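Desktop Refurbishment Program Resumes in March

The Tivadier Learning Center will reopen its desktop refurbishment program to residents in March. Participants work in pairs on donated towers, removing and refitting parts before each machine is tested and passed to a local household. Places are limited to 11 per session.

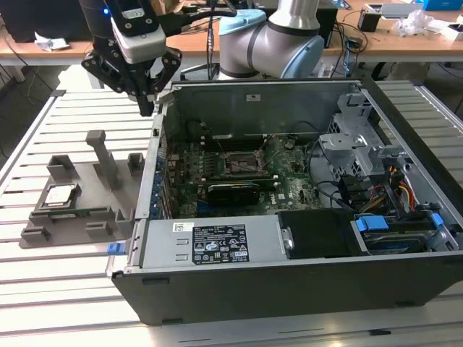 COMMUNITY PROGRAMS

Instruction begins with the case on its side and the side panel removed, so that the motherboard, graphics card and drive cage can be reached from above. Processors are fitted at a later stage, under the supervision of Lihua Lu. Participants are asked to leave power wires and SATA cables where they lie until the second session - each lead must be labeled first.

Donated computers may be brought to the front desk until 6 p.m. Owners should erase personal files beforehand. Inquiries may be directed to Lorenz Oberholzer, Program Office.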